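Perla Gallegos
November

Small kitchen, small shelf. A short thread about my jars.
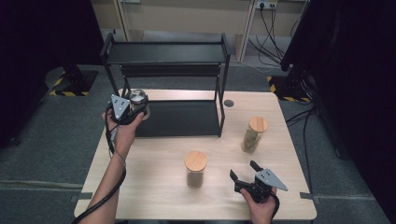 The black two-tier rack and three of the jars, before they have their places.

1/ In my old flat the jars stood in the cupboard, one behind the other. I bought the same tea two times because I did not see the first one. So now I want them in the open.

2/ The rack is from Ristorberg and I paid 19 for it. It has thin metal legs and it is open at the front — for me this is the most important thing, I can take a jar from below without moving the ones on top.

3/ The upper shelf has a little raised lip at the back. I like it, my wall is light and I don't want marks from the glass.

4/ Two of the jars have bamboo lids. They look nice but please don't put these lids in the dishwasher. Mine from last year became gray and one has a crack. I wash them by hand and dry them standing on the side.

5/ My rule for now: what I use every morning goes down in front, what I use on weekends goes up. Mesfin says it should be the opposite. He is taller than me.

6/ Next I need labels. If somebody knows a kind that comes off the glass without glue staying on it, please write me the name.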